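Unit 3. Shelving and labeling (Thursday group, C. Prata)

Before you put a book on the shelf, decide its group: children or adult. Write the group on the slip.

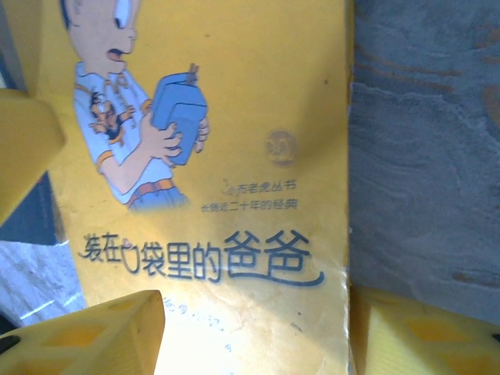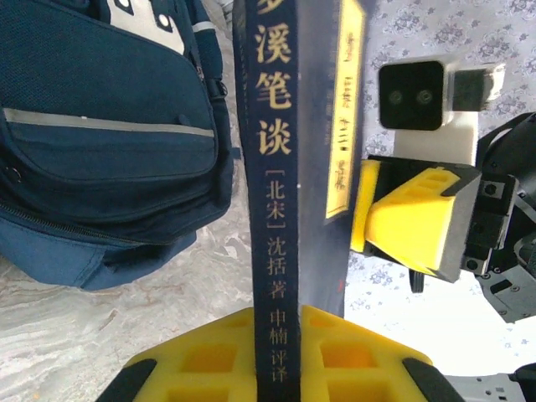
Each slip needs title, author and series, in this order. If one is missing, leave the line blank and ask Catarina Bastos. For the Shen Kuo volume, copy the author from the spine, and write also the dynasty, Northern Song. Slips go in the Folora box.

Homework: read pages 18 to 40.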